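Search this site
Enter keywords
Go

Where the fold goes wrong: Larasati Halim on teaching garment handling by hand

September 27, 2019

Larasati Halim spends most of her working week looking at failed folds. She leads the cloth handling work at Vidier, where a small group has been collecting demonstrations of people picking up, turning and folding clothes with a hand-held gripper, then training a controller for a fixed arm on the result. Her latest internal report deals with a narrow question: how much of the final error comes from the first pinch.

"Most of it," she says. "If the first grasp takes one layer when it should take two, the rest of the sequence is carried out perfectly well on the wrong shape."

The group recorded 1000 demonstrations on shirts, sweaters and towels. Of these, 320 were set aside for knitwear alone, after early runs showed that the controller did much worse on knits than on woven cotton. The demonstrator holds the tool, approaches the hem, closes the jaws, lifts and folds. A camera mounted on the tool records the approach from the same viewpoint the arm will later have.

Halim is particular about that last point. An earlier version of the work, done with Damián Echeverría, used a camera fixed above the table. "The overhead view is easier to label," she says. "You see the whole garment. But the arm covers the hem at exactly the moment you need to see it — so the policy learned to guess." Moving the camera to the tool gave up the full outline of the garment in exchange for a close view of the edge. It also brought motion blur. Halim's group kept the blurred frames in the training set, and she reports that removing them made the controller hesitate during fast approaches.

The main result concerns approach angle. Intan Manurung, who did the labelling, went through the knitwear set and marked each first grasp as one layer, two layers or a miss. In 149 of the 320 the demonstrator had corrected the angle of the tool within the last few centimetres. Those demonstrations turned out to be the useful ones. A controller trained on them alone performed nearly as well on hems as one trained on the full knitwear set.

"I would not call it a surprise," Halim says. "A straight approach tells the model that everything was fine. A corrected approach tells it what to look at."

She is careful about how far this goes. The test was limited to four garments, all of them adult sizes, and all laid out flat before the trial began. Crumpled starts were left out. Collars were left out as well, as thick ribbing tends to push the jaws apart before they have closed on anything. Patterned knits remain a difficulty: a strong zigzag can look very much like a folded edge in a small, low-contrast crop, and the controller sometimes closes on the pattern some distance inside the true hem.

Bergþóra Vídalín, who reviewed the report for the partner laboratory at Purkcombe, raised a different objection. Her view is that the hand correction may carry information from the wrist which the camera does not record. "The person feels the fabric drag on the pad and turns the tool," she wrote in her comments. "You then attribute the turn to something seen." Halim accepts the point. A version of the tool with a force sensor behind each pad is being prepared, and the same garments will be used again in November.

Asked whether bedding made a reasonable work surface, she answers at some length. Hard tables are simpler, but people at home fold clothes on beds, and a soft surface gives way under the fingertips. The jaws can reach slightly below the hem, which helps, and can also gather the cover together with the garment, which does not. Double pick-ups of this kind are labelled separately and are now the largest remaining class of error.

The labels and the tool drawings will be released once the force trials are done. The video will follow later, she says, "when somebody has had time to check it".

Interview by Sulastri Raju

12 shares
3 comments

Related items
Soler: notes on calibrating a wrist camera
Towel folding at Plustby, one year on
What counts as a successful grasp?

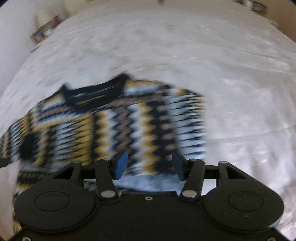
Hand-held gripper at the edge of a patterned sweater, seen from the tool camera.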